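Where can I get the Hurkeck audiobooks?

Right now just from me, on the downloads page. I'm hoping the big stores have them by August!

Who reads them?

Jhun Dumlao does books one and two, and Angelica Padilla takes over for Briem (she does a wonderfully grumpy dragon).

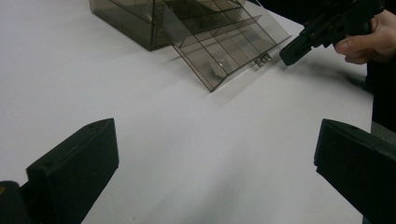
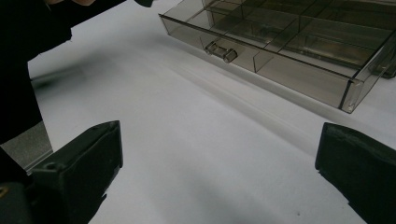
Do I have to start with book one?

I would, but a few readers jumped in at book two and wrote to me quite happily.

Is there a sample?

Yep, the first chapter of each one is free, no sign-up needed.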